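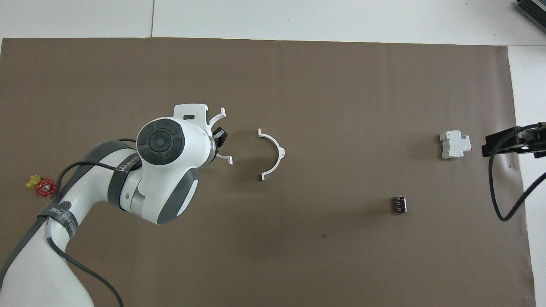

Yee-man Leung would like it noted that she never asked for a "spirit of Maltia." She asked for Maltia, the brownish-rose lipstick she wore for most of her adult life, and she put the request in writing, along with the names of 915 other people who felt the same way.

Her petition, all 916 signatures of it, reached the offices of Pletine in June. The Studesow cosmetics company had dropped the shade in the spring, explaining that customers were "moving toward a fresher pink." The customers, when they heard where they were moving, wrote in.

On 16 November 2018 Pletine gave way, more or less. Maltia is going back on sale in a run of 1000 tubes, in a new case, at a new price. The old lipstick cost $14. The returning one costs $20, and the company says the difference covers "a more considered closing sound." The lid now clicks.

Shanthi Hettiarachchi, who runs product development at Pletine, said the color itself matches the original as closely as the lab could get it. One of the old pigments is no longer made, and the replacement leans a little warmer in daylight. Under store lighting, she said, most people won't be able to tell the two apart.

Leung can tell them apart. She was sent a tester last week and wore it on one half of her mouth, with the last scrapings of her old tube on the other, through a full day of errands and a dental appointment. Her verdict is that the new one is creamier, lasts until lunch and smells less like a church candle, which she had been fond of. She plans to buy four.

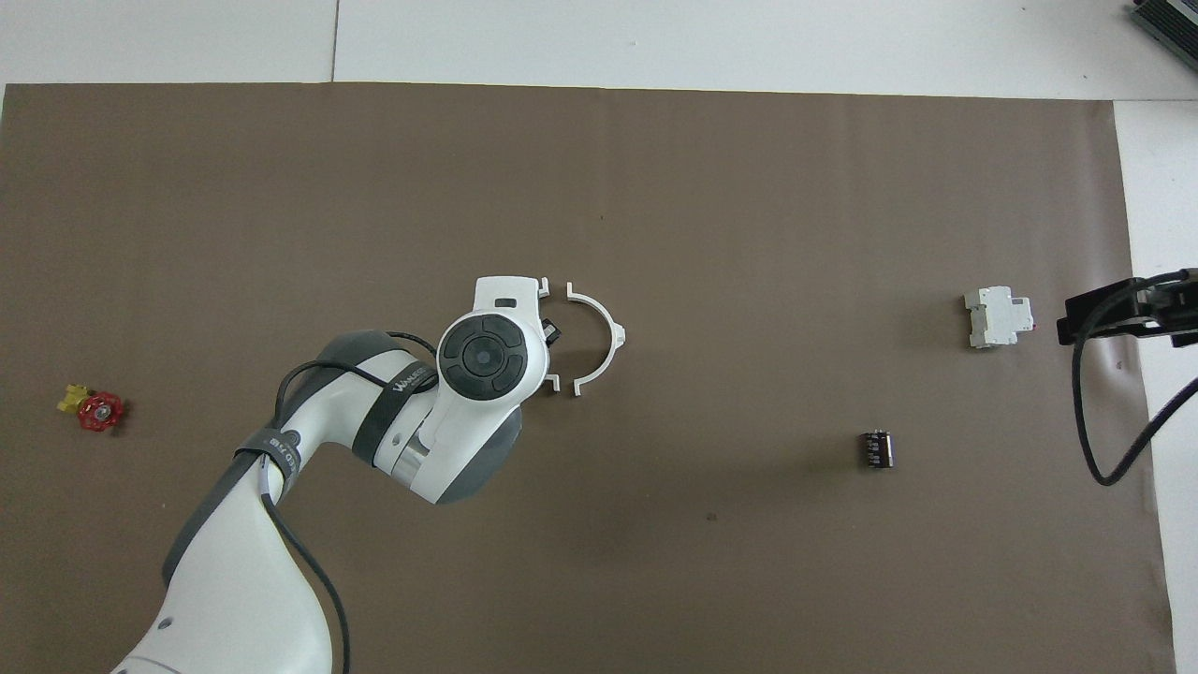
A white and gray robotic arm extended over a brown mat.

Shoppers hoping to do the same may have a problem, as sales are limited to two per person. The tubes will be sold at the company's own counter in Studesow and at Teixeira, the downtown beauty store that kept a handwritten "NO MALTIA, SORRY" sign by its register all summer. The store says the sign will stay in the drawer for now. With more than 900 people already on record as wanting one, and a thousand tubes to go around, the drawer may be the right place for it.

Pletine has not said whether there will be a second run. Hettiarachchi said the company would "listen to the response," a phrase that went over poorly with those who feel they responded in June. She did confirm that the fresher pink remains available in every store that carries the line, in quantity, and that it has been marked down.

The old Maltia had a loyal following mainly for its staying power and for looking decent on almost everyone, including people who put it on in a moving car. A few unopened tubes have turned up for resale online since the spring. Leung was offered one in August and turned it down on principle, then wrote back an hour later to find it gone.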